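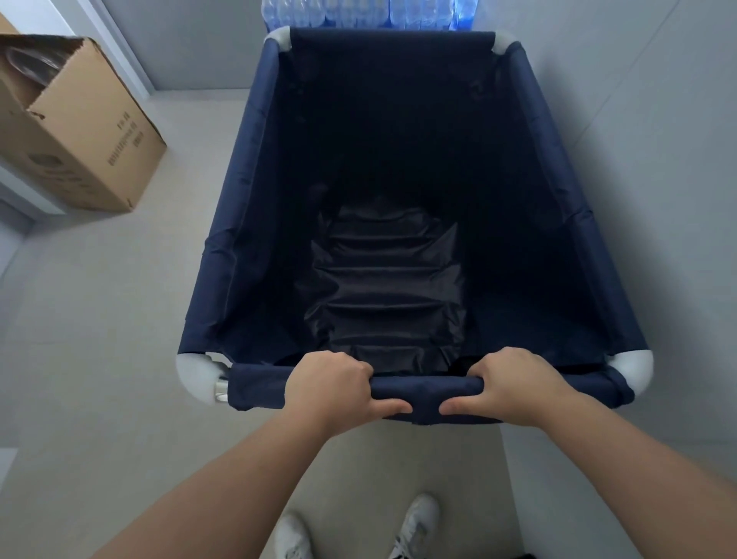 Drorkine Model Forum > Electric Off-Road > Drivetrain

Slipper keeps glazing on the Plovel buggy

tallpine_rc
Joined: December
Posts: 34

Second set of slipper pads gone shiny on my Plovel 2wd. I run the kit spring with the nut backed off two turns from flush, 13.5 motor, medium bite clay most weekends. It's fine for a pack or two and then it starts to whine off the jump face and the car just sits there. Gears look good, diff is smooth. Anybody running something other than the kit pads?

oldbrushed
Posts: 456

Two turns is too loose for clay. The manual setting is for dirt. Go in half a turn, hold both rear tires and give it throttle. The front should lift a little before the slipper lets go. If it doesn't lift, keep going.

Glazed pads can be saved once with 400 grit on a flat plate. After that throw them out.

mudflap71

I wouldn't bother sanding. You never get them flat and then the plates wobble and you chase a noise for a month. Pads are cheap.

oldbrushed

I've sanded every set I ever owned. Use glass, not the bench top.

mudflap71

And I've bought cars from people who sanded theirs. We can disagree.

tallpine_rc

Went in half a turn and it lifts now. Still whines a bit at the end of the straight. Is that pads or mesh?

kcloop

Could be mesh. What spur are you on? The Hirkero spurs run a hair bigger than the Plovel ones in the same tooth count, so if you swapped without moving the motor it will be tight. Strip of notebook paper between pinion and spur, snug it up, roll the paper out. If the paper tears, back off.

tallpine_rc

It is a Hirkero spur. I did not move the motor. I'll check tonight.

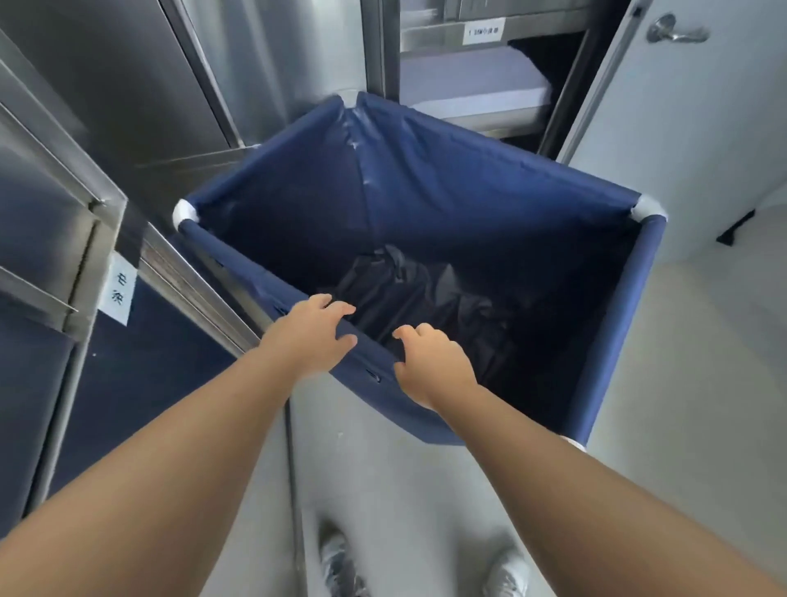 Page 2

kcloop

Check the spur for a flat spot while you have it off. Mine had one melted tooth I missed for weeks.

tallpine_rc

Paper tore. Reset it and the whine is gone on the bench. No melted teeth that I can find.

backmarker_b

Different opinion here: dump the slipper and lock it. On a 13.5 you don't have the power to hurt anything, and you lose the weight of the spring and the extra plate. I've been locked all season on the same diff.

mudflap71

On carpet, sure. On clay with a big double I would not lock it. You land on throttle one time and there goes a gearbox.

backmarker_b

Then don't land on throttle.

oldbrushed

Everybody lands on throttle. Leave the slipper in. I've seen the idler gear come out of a locked Plovel in pieces, and a new one wasn't easy to get.

kcloop

If you want something between the two, the Fakir pads grip harder than kit and don't fade as fast. They are thicker, so start over on the nut setting. Don't use your old number. I shim the shaft with a thin washer to get the spur centered again.

tallpine_rc

Do the Fakir pads fit the Plovel plates or do I need theirs too?

kcloop

They fit. The hole is the same. Clean the plates with motor spray first, because any diff grease on there will ruin new pads in one run.

mudflap71

Kit pads set right will do the same job for less. Just saying.

tallpine_rc
9/16/20

Update. Ran kit pads (new, not sanded), nut in half a turn, mesh reset. Five packs at the club track and the pads still look dull when I pull the spur. Ordered a set of the Fakir ones anyway to have in the box. Will post when they've had some laps.

backmarker_b

Still say lock it.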